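3.2 Baskets on the worktop

We had expected, when we began visiting kitchens in Drunton, that most of our time would go on cupboards and drawers, for that is where the earlier Trultier survey found the muddle. It was the baskets that won us over in the end. Of the 253 households that kept a diary for us, 60 told us they had one standing out on a table or worktop all year round, and they spoke of these baskets with real fondness - one had come from a grandmother's pantry, another from the July market at Crenshaw, and a good many had simply been there for as long as anyone could remember.

What goes into them is hard to pin down (bread one week, onions or unopened letters the next), and we come back to that in Section 4. Our concern at this point is the strip of surface beside the basket. People wipe up to it and stop. Several diary keepers wrote that they lifted the basket only for a proper clean, and one put the gap between such cleans at 11 weeks. Small bits do gather on a table, and on a pale one they are easy to spot once you bend down to look, as the few dark specks in Figure 3 show. The braided border of the basket has small gaps between its slanting segments too, and our diary keepers often mentioned how awkward woven edges are to dust.

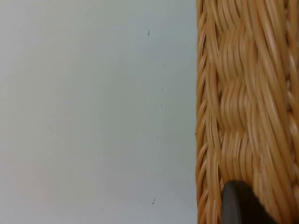

Figure 3. Side of a wicker basket on a plain, pale surface, with small specks of dust or debris to the left of it.

3.3 Trays and tins

Trays were treated quite differently. They were picked up, carried off and put back so often that the worktop underneath got its wipe almost by accident, and the Gromeo diaries say much the same of biscuit tins.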